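Pacheco drops his promise to stay neutral and backs Coelho for Wanberg mayor

June 2019

Washington Pacheco has found a candidate he can believe in. It is the same candidate everyone in Wanberg politics assumed he would find, and he has found him in spite of a signed promise to keep out of the race altogether.

The county party chairman confirmed over the weekend that he is endorsing Jaime Coelho in the primary for mayor. Coelho is on his second term on the council and is the favourite of most of the people who write cheques. He faces Kuo-hua Chiang, who has been running since the winter with less money and a good deal more door-knocking.

Back in December, Pacheco put his name to a one-page neutrality pledge. It said that the chairman, the vice-chairman and the officers would "neither endorse nor assist" any candidate for mayor until party voters had made their choice. He signed it at a members' meeting in the Cavalcanti Street hall, and afterwards told anyone who asked that he meant every word.

He now says that circumstances have changed. Asked which circumstances, he mentioned the state of the roads, the need for unity and "the seriousness of the moment". The roads were in much the same state in December.
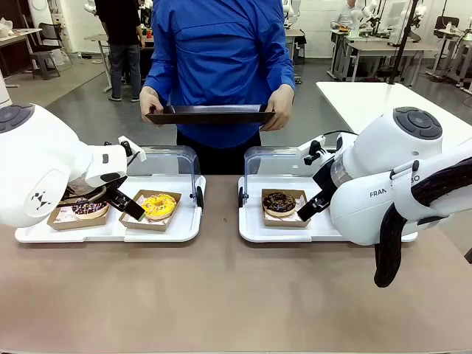 Glazed doughnuts in brown paper boxes.

The pledge was not Pacheco's idea, and that may explain how lightly it sits on him. It came out of the last mayoral primary, when the party office lent its telephone lines to one campaign and told the others that the lines were down for repair. The row ran on well past election day and cost the party a general election it had expected to win. Members wanted something on paper. They got a sheet with five signatures at the bottom.

Three of those five have now broken it or said they are thinking about doing so. The vice-chairman appeared at a Coelho fundraiser last month, where he says he was only a guest. Another officer has been sharing Coelho's leaflets online and says that sharing is different from endorsing. At least Pacheco has been open about it, once the thing was done.

His statement runs to four paragraphs and the word "pledge" does not appear in any of them. It speaks of Coelho's "proven record", which on the council consists mainly of voting with the majority, and of his "steady hand", a phrase politicians use for each other when they can't think of a particular thing the hand has done. Chiang is not mentioned either.

Coelho said he was honoured and surprised. The honour is easy to accept. The surprise is harder, given that his campaign's new yard signs already carry the line "Backed by our chairman" and that the printer in Dulleck normally asks for a fortnight's notice. A spokesman said the signs had been ordered "in hope". He did not say who had paid for hope at that length of notice, or whether there is a second batch without the line in a garage somewhere.

Then there is the matter of Rudero. The consultancy has been doing voter-list work for the county party under a contract the members have never seen. Since the spring it has also been doing messaging work for Coelho. Pacheco's office says the two jobs are handled by separate teams and that there is "a firewall" between them. When asked where one team sits and where the other sits, the office referred the question to Rudero, and Rudero referred it back to the office.

There is no proof that anything has gone through that wall. Chiang's campaign says that households on its own canvass list have been getting Coelho leaflets within days of being visited, and that this has happened too often to be luck. It has not produced the list. It might also be that both campaigns are knocking on the same doors, as campaigns do in a town this size, and the claim should be treated as a claim until somebody shows some working. But a party that wanted the suspicion to go away could publish the contract this afternoon, and it has chosen not to.

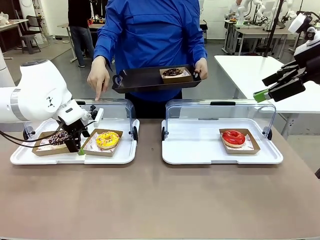

Jussara Araújo thinks the contract is a sideshow and the broken promise is the whole story. She said she had stood at the back of the hall when the pledge was signed, had clapped along with everyone else, and now felt foolish about the clapping. If the chairman wanted Coelho all along, she said, he could have said so in December and let people decide whether they still wanted him as chairman.

That view has some numbers behind it. A petition asking Pacheco either to withdraw the endorsement or to step aside until the primary is over had 682 names by Sunday evening. Party rules say that 100 signatures from paid-up members are enough to force a special meeting. The county office has said it will need to check the names before it does anything, and has not said how long the checking will take. Anyone who remembers the repair of the telephone lines will have a guess.

Some of those names will not survive the checking, it should be said. The petition was open to anybody with an email address, and a fair few of the comments attached to it come from people who plainly belong to the other party and are enjoying themselves. Chiang's team has been pushing it hard while insisting that it sprang up by itself. Petitions seldom do, and this one appeared with a logo in the same typeface as her campaign's.

Chiang herself has not been entirely tidy on the subject. She wants the chairman out of the race, but she was happy to accept the backing of two ward captains in the spring, and under a strict reading of the rules ward captains are officers too. Her answer is that ward captains were never asked to sign the pledge. That is true, and it is also the kind of answer she has been criticising Pacheco for giving.

On the substance, voters could be forgiven for asking what all this is for. The two candidates agree on the bridge, agree on the bus contract and differ on the sales tax by an amount that would buy very few buses. Coelho says he will review the town's spending from top to bottom. Chiang says she will audit it. Neither has named a single item that would be cut – and both have promised that the library and the pool are safe. The debate that might have drawn some of this out has been postponed, at the request of the party office, while a new moderator is found. The old one was the vice-chairman.

Endorsements of this sort may not shift many votes in any case. The last candidate the county chairman backed in Wanberg came third in his own ward. What the chairman's name does bring is the mailing list, the use of the hall and a word in the ear of donors who like to be with the winner. Those are the things the pledge was meant to lock away until after the count, and the statement is silent on whether Coelho will now have them.

Pressed on that point, Pacheco said the party's resources would be "available on a fair basis". He was asked whether Chiang could have the hall for a rally next week. He said the hall was booked. The calendar on the party's website showed it free on every evening but one, and by Monday morning the calendar had been taken down for maintenance.

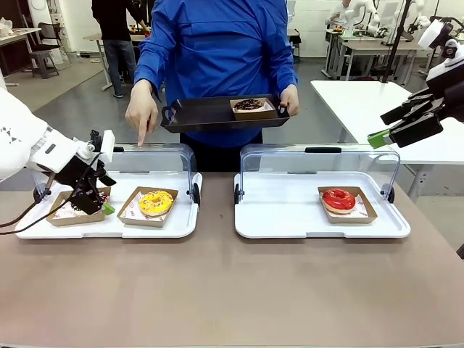

Chocolate glaze, in patterned paper.

Cleiton Batista, who drafted the pledge, said he would move a motion of censure if the special meeting goes ahead. He does not expect it to pass. The executive has never censured a sitting chairman, and most of its members were put there with Pacheco's help. Batista said he wanted the vote on record all the same, with names against it, so that members could see who had thought a signature was worth something and who had not.

Pacheco's supporters call this grandstanding, and they may have a point, as Batista is widely expected to want the chairmanship for himself. He was asked about that and said he had no plans. He declined to put it in writing.

The petition remains open. The county office said a date for any special meeting would be announced "in due course", and that the neutrality pledge was still in force for the officers who had not yet endorsed anybody.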